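Posted in: Support > Countertop Cells > Setup and Care

Frequently Asked Questions: Setting Up and Maintaining the Pullside Kitchen Cell

The following answers apply to the Pullside cell as supplied by Tandum, in both its physical and simulated forms. They were last reviewed on 7/23/21.

What does the cell consist of?

A complete cell has one robot arm, an open-framed cabinet, a countertop work area and a set of kitchen objects. The simulated version is delivered as a scene package and runs in the Wilska viewer. Settings files are shared between the two versions, so a change approved in one can be loaded into the other.

In what order should the cell be set up?

The cabinet is placed first, followed by the arm and then the loose objects. The position of the cabinet's frame post must be entered before the arm is enabled. All reach limits inside the cabinet are measured from that post. Objects may be added in any order once the limits have been saved.

Should setup be checked in simulation before the physical arm is used?

Yes. Operators are required to complete a full check in simulation after any change to the cabinet, the gripper pad or the object set. The check consists of 8 runs with a carton, each of which takes the arm beneath the top panel of the cabinet. A carton held at an angle needs more room than one held upright, and the clearance setting must allow for this.

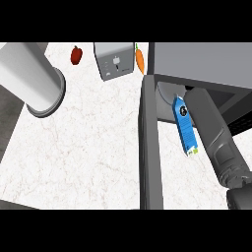

If any run reports contact with the post or the top panel, the clearance should be increased by one step and the full set repeated. Results from an incomplete set are not accepted for sign-off.

May other items remain on the countertop during a check?

Yes, provided that they are listed in the settings file. Small appliances and food items may stay in place outside the arm's path. An item that has been moved must have its position entered again, even if the change is slight.

How often should the gripper pad be inspected?

The pad on a physical arm should be inspected every two weeks and replaced after 1,890 grips, or sooner if the surface is marked or uneven. The grip counter is found under Service in the main menu. It must be reset by hand after a new pad is fitted.

How is the pad replaced?

Move the arm to its service position and switch off power at the wall. Loosen the four retaining screws, remove the old pad and wipe the mounting face with a dry cloth. Fit the new pad and tighten the screws in a diagonal pattern. Allow around two minutes for the controller to restart before running the pad test.

The simulated arm stops short of the cabinet. What is the cause?

In most cases, the scene is using a reach limit saved for an earlier cabinet position. Open the settings file, confirm the position of the frame post and reload the scene. If the fault remains, restore the default limits and repeat the setup.

Who may carry out repairs to the arm joints?

Joint repairs are reserved for Charbonneau service centers. Opening a joint housing on site ends the warranty on that arm. Requests for service should include the serial number, the current grip count and a copy of the most recent check report.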